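Notebook, bench 4
22 March 2026
Search this notebook Enter a term
Comments (3) Shares 1

Pens, and where they are supposed to live 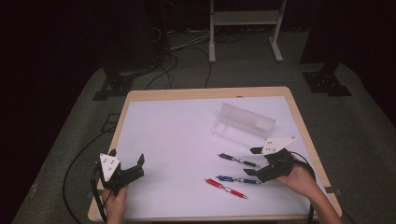
Black, blue, red, and the clear stand with nothing in it.

The stand is the Feseneck one, clear acrylic, slightly frosted. Fernanda Serrano ordered it in June after the Great Mug Collapse, and the order confirmation promised it would "bring calm to any surface." It has brought calm to the surface it is standing on. The pens have made other arrangements.

Today's plan was modest. Settle which pens belong to the table, settle which way the stand faces, write both down so we can stop discussing it at lunch.

Pens. Black is for the log, blue is for corrections, red is for Mieczysław. He says red is for safety notes. I went back through the old log and found 30 entries in red, of which two concern safety and the rest concern the heating. Leaving the rule as it stands, with a note.

The black one with the silver clip is the best writer of the lot and will therefore be gone by next week. Benvinda Teixeira suggested we buy worse pens. I have looked into this. Conneely will sell us a carton of 370 very bad ones for less than the price of the stand, and I would like it recorded that I was tempted.

Stand. Three positions tried on the white top:
- square to the back edge: looks tidy, everyone knocks it with a sleeve
- flat against the side: fine for right-handers, Unathi Mabaso objects and is correct
- on the diagonal, toward the far right: looks like an accident, works best so far

Going with the diagonal. If you find it straightened, please un-straighten it. Maritza has already straightened it once, out of what she calls reflex.

Caps point whichever way they like. I had a paragraph about caps and have crossed it out.

Still open:
The low base may be too shallow for the fatter markers from the Skulton cupboard. Try one before anybody orders a second stand.
Fingerprints. The acrylic collects them. Soft cloth only, no paper towel, see the old stand (in the drawer, gray with scratches, kept as a warning).
Ask Fernanda whether Feseneck takes returns on things that have been breathed on.

Log page is up to 203. New book needed before we hit the back cover, and could it have lines this time.

Comments (3)

B. Teixeira: For the record, I said "cheaper" pens. Worse was your word.

M. Kaczmarczyk: The heating IS a safety matter.

M. Urrego: It was crooked. I will try to leave it crooked.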